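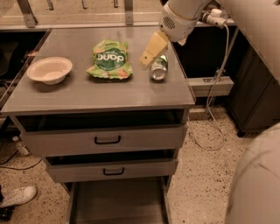
¿Qué se recoge primero de una mesa después de picar algo? Lo que puede rodar o gotear, es decir, las latas; luego las bolsas y al final los cuencos, que se quedan donde uno los deja.

Figura 1. Mesa gris con un cuenco de papel blanco, una bolsa verde de aperitivos arrugada y una lata plateada tumbada.

3.2. Los restos de la merienda

Yo empecé este apartado convencido de que todos recogemos igual, ¡y menuda sorpresa me llevé! De las 137 personas que pasaron por la sala de Hornham, unas 18 empezaron por el cuenco (Matěj Rusnák, mi coautor, también lo hace, y lo defiende con pasión). Los tres objetos de la figura 1 son de lo más corriente, pero me gustan porque cada uno pide la mano de otra manera: una bolsa arrugada no tiene un borde claro por donde cogerla, y con una lata tumbada hay que decidir si se endereza antes o se lleva tal cual. En el apartado 3.3 vuelvo sobre los cajones a medio abrir, que me dieron bastante más guerra.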